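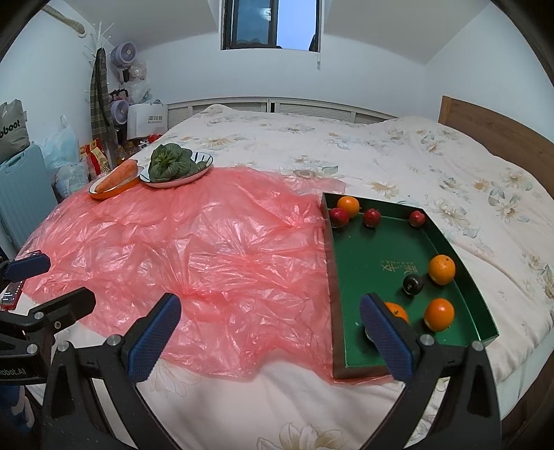 Procuramos participantes para arrumar e servir em casa

Tempo de leitura: 3 minutos

A Urkutby procura 16 pessoas para um estudo sobre a maneira como cada um organiza comida e louça em casa, fora da cozinha. Interessa-nos o quarto, a sala, o tabuleiro que se leva para a cama quando alguém está doente, a fruta que fica numa bandeja porque a mesa já está cheia.

O trabalho é simples, mas pede paciência. Em cada sessão o participante recebe um conjunto de coisas comuns: laranjas, maçãs pequenas, uma cenoura, um molho de bok choy, pratos de formas diferentes e uma bandeja verde com bordas levantadas. A superfície é uma cama feita, com o edredão posto, e por cima dele pode haver um plástico cor-de-rosa. Pedimos que disponha tudo como faria na sua própria casa, depois que mude a disposição, e no fim que guarde. Uma superfície mole não se comporta como uma mesa, e a fruta redonda rola com facilidade. Por isso não há pressa nenhuma.

Entre a fruta pode aparecer um objeto que não é de comer, por exemplo uma bola preta parecida com as de bilhar. O participante decide sozinho onde ela deve ficar. Não existe resposta certa.

O que pedimos

- Ter mais de 18 anos e compreender instruções em português ou em inglês.
- Poder estar de pé e inclinar-se sobre uma cama durante períodos curtos, com pausas.
- Disponibilidade para 3 sessões no mesmo mês.
- Avisar-nos antes se tem alergia a algum fruto ou legume.

Não é preciso experiência em hotelaria ou em limpeza. Pessoas que já cuidaram de um familiar em casa são muito bem-vindas - aprendemos bastante com elas no estudo de março.

O que oferecemos

Cada participante recebe 200 euros depois da última sessão, por transferência bancária. Quem fizer só uma parte recebe o valor proporcional. Há chá, café e um almoço leve, e pagamos o bilhete de autocarro de ida e volta. As sessões começam às 9 horas da manhã, no apartamento da rua Grīnberga, que tem elevador. Na entrada deixa-se os sapatos, portanto aconselhamos meias quentes.

Como se inscrever

Escreva uma mensagem curta a Agnese Lepik, com o seu nome, um contacto telefónico e duas ou três frases sobre a sua casa: com quem vive, onde costuma comer, quem arruma. Não envie currículo. As inscrições fecham em 25/09/2023 e respondemos a todas as pessoas, também às que não forem escolhidas.

Para perguntas sobre o pagamento, o contacto é Florian Bühler. Se precisar de alguma adaptação - uma cadeira, mais pausas, um acompanhante - diga logo na primeira mensagem, para podermos preparar o quarto.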